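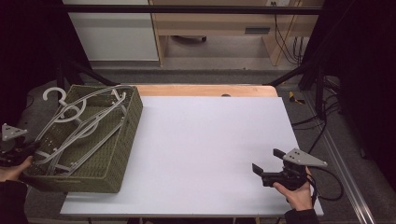
Recording hanger untangling episodes with the hand-held grippers

Quick page, written between sessions, sorry for the rough edges. Covers the hanger task only. Calibration and upload are on their own pages, read calibration first if you've never done it.

What we're after: clothes hangers in a basket, tangled, taken out and separated on the board with the two grippers. One person, two hands. Target for this task is 3000 kept episodes. Kept, so don't count the ones you bin. A batch is 100.

Before you start

Board flat on the table, doesn't matter if it hangs over the near side a bit. It must not rock. If it rocks the hangers creep when you press down and you'll fight it all morning.

Basket on the left half. Angle it how you like, change the angle every ten episodes or so. Leave the right half clear, that's your working space.

Plain dark long sleeves. Cuffs down to the wrist. No watches, no bracelets.

Cables: behind the gripper, loop to the outside, down to the floor. Never across the board. Check where your feet are going to be as well. Most of the dropped recordings in March were somebody standing on a cable and not noticing til the end of the batch.

Felt on the fingers. Run a thumb over it. If it's gone shiny or the corner is lifting, swap it, bare plastic on plastic slides like soap. Spare pads in the Tudmont box.

Setting up the tangle

Don't place the hangers neatly. Don't knot them on purpose either, you end up making the same knot every time and the model learns that one knot. Pick them all up, drop them in the basket, give it one shake. Whatever you get is your start. Hooks over the rim is fine. A hanger half out is fine. If one lands on the board leave it there and start anyway.

Two or three hangers for normal batches. More than that is a seperate task with its own name, don't mix them in.

Doing the episode

1. Both grippers over the board, fingers slightly open. Hold still for a second. Start recording in Kakine (pedal or space bar) and wait for the beep.

2. Look at the pile first. Find the hanger that's on top at most of the crossings. That's the one to move.

3. Left gripper holds the bottom hanger down, or pins it against the side of the basket. Right gripper takes the top one. Grip the arm, somewhere near the neck. Not the hook itself, it twists in the fingers.

4. Lift straight up a few centimetres before you pull sideways. If the other one comes with it, stop, lower, look again. Don't shake it loose. Shaking works for a person and is useless as an example.

5. If the whole lot comes out together, put it down on the board and carry on there.

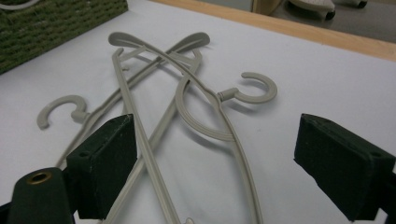 6. On the board go slower. Open wide, come down with a finger either side, close gently, lift. When two hangers cross near the shoulders it's usually easier to turn one until the hooks are clear of each other and then slide it away. Turn with the wrist. Keep your elbow out of it or the path goes all over the place.

7. Put the free hanger down flat, to the right, not touching anything. Let go fully before you move away.

8. Repeat until they're all apart. Back to the starting pose, hold for a second, stop recording.

How fast? Slower than you want to. If you'd be embarassed by how slow it looks it's about right. No long freezes though, if you need to think, think before the beep.

Mistakes

Small slips stay in. You miss a grip, reopen, try again, good, we want those. The model needs to see what recovering looks like and a perfect batch teaches it nothing about that.

Bin the episode if:
- you touched a hanger with your fingers or sleeve
- a hanger went on the floor
- the basket tipped over
- tracking light went amber at any point, even briefly
- someone leaned over the table

Bin it straight away with the red key. Don't tell yourself you'll remember the number, you won't.

Labels

After each one Kakine asks for three things. Hanger count. Where they came apart (basket, board, both). Clean or recovered. Clean means no regrips at all. If you're not sure, recovered.

Free text box is optional but put something if it was odd. "hook caught in weave" is plenty.

Batch naming: Kalonari_hang_ then your initials then the batch number. Underscores. Not dashes, the importer chokes on dashes and then it's an afternoon for whoever is on Tu duty.

Changing things up

Every 100 episodes change at least two of these: basket position, hanger colours, lights (one bank off is fine), table height, which hand does the holding. Left handers, please do swap, we're badly short of left-lead examples.

Breaks

Stop after fifty minutes. Your grip goes before you feel it and you can see it in the data, the closes get sloppy and late. Put the grippers down on the foam, not on the board, and cap the lenses.

End of session

Play back five episodes at random, both wrist views. Look for smears on the lens, a finger pad hanging off, anything blurred. If one is bad check the ten either side. Then sync, wait for the green tick, and only then unplug. Batteries on charge. Hangers back in the basket for the next person.

Still to add: what to do with the clip type hangers. For now leave them out.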